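Rechercher dans le journal… OK

27 août 2025

Repris le linge brun. Je l'appelle le linge brun depuis le mois de mai, parce que je ne sais toujours pas ce que c'est. Il est doux, il a des coutures, il en a même une bien droite qui laisse espérer un vêtement, et puis on le déplie et l'espoir retombe avec le reste. Auður Hallgrímsson soutient que c'est un pantalon de pyjama. Auður voit des pyjamas partout.

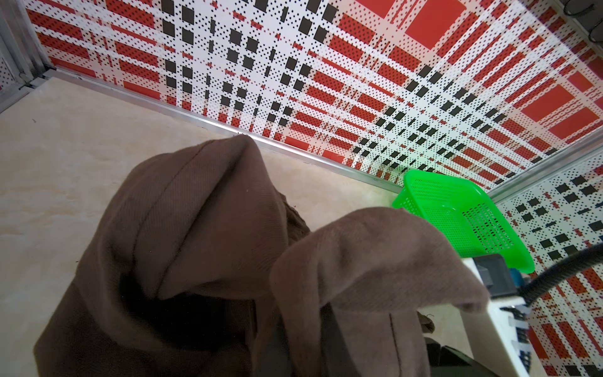 J'avais prévu 30 minutes pour toute la pile, ce qui montre bien que je n'apprends rien. Le brun en a mangé une bonne part. C'est un tissu qui fait des bosses : on lisse à gauche, il se soulève à droite, on appuie à droite, il se glisse sous lui-même et fabrique une poche noire où l'on pourrait perdre une chaussette. J'y ai d'ailleurs cherché celle de Kundar (le club, pas la ville). Rien.

Oluf Bundgaard m'a envoyé sa méthode par écrit, trois étapes, la dernière s'intitulant « contempler ». Chez Oluf les serviettes sont rangées comme des dossiers de notaire et personne n'ose s'essuyer. J'ai quand même suivi les deux premières : poser à plat, long côté devant soi, rabattre. Pour la troisième j'ai mangé une tartine.

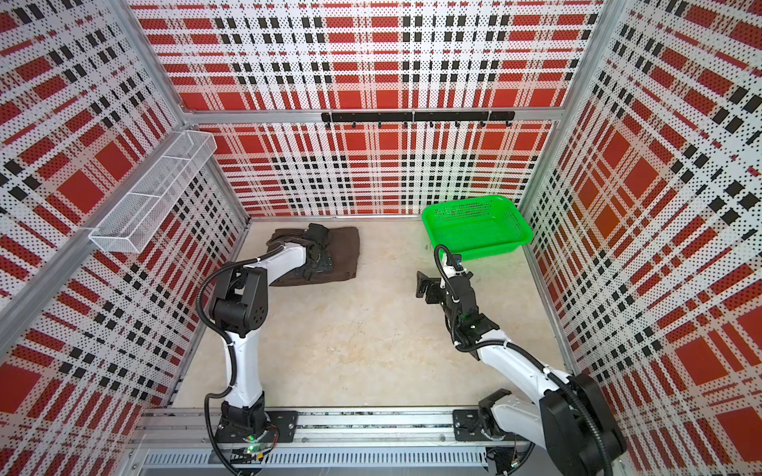 Plus tard, même table

Relu ce qui précède. Je suis injuste avec Oluf, qui m'a tout de même prêté son étendoir Jundon, et injuste avec le brun, qui n'a rien demandé.

Reste la question de l'étirage. Ma mère tirait les draps à deux, chacun son bout, un coup sec, et celle qui lâchait la première avait droit à un commentaire sur sa génération. J'en ai gardé la conviction qu'un tissu se respecte par les deux extrémités.

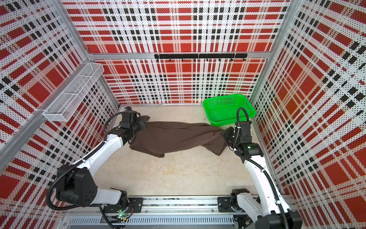 Avec le brun, la tension ne donne pas grand-chose. Une large bande, des plis partout, l'air d'un accordéon vexé. Auður dit qu'il faudrait le repasser — proposition que j'ai notée, et que je note encore ici pour ne pas avoir à y répondre.

Demain : rendre l'étendoir, racheter de la lessive, demander à Auður où sont passées les jambes de son pyjama.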